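Work and Automation, Unit 4: Who Clears the Bar?
Handout, Mio Sugiyama. Read before section.

Last time we left Gultura, a catering firm, with a signed contract and a staff who learned about it from the parking lot. The firm wanted an arm from Hakside to tidy bottles in the kitchens it rents out for private dinners. The layout was worked out in simulation first, and the people whose job it was got to see it in April, when most of it had been settled.
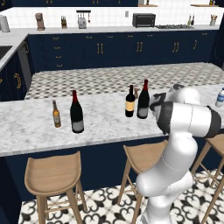 Job descriptions are bad at describing jobs. Gultura's said "clear and reset island," four words, and the planners took them at face value. Haruto Kuroda had done that work for years and was asked to list the steps he went through. His list ran to 103 items. Plenty of them had to do with reach: which bottle to take first when a wine bottle stands shoulder to shoulder with a shorter one and there's a pepper grinder tucked in behind. He had never thought of this as a skill, and neither had payroll.

Terms to know: task, job, tacit knowledge, residual work. The last one is whatever remains for people once the machine has taken the part that looked good in the proposal.
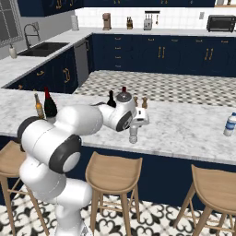
Residual work at Gultura came to include pulling out stools, wiping rings, and waiting. Waiting was new. Under the old system anyone standing still was sent to polish something; now standing still was called "supervision" and came with a tablet. Pay stayed where it was. The tablet logged 346 interventions in the trial, and management read this as a training problem - with the staff, naturally.

Kuroda's reply to the survey is in your packet. Note how politely he declines to be called a "robot partner."
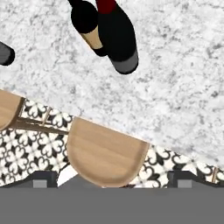 Compare the Clolano case from Unit 3, where the crew wrote the task list before anything was bought. Slower, duller meetings, fewer resignations.

For section, bring a page on these:

Who should have been in the room before April, and what would they have cost?
Is supervision a promotion if the wage doesn't move?
Pick a job you have held and list its steps. Stop at 92, or when you get angry.

Packets are in the box outside my office. Please take one each.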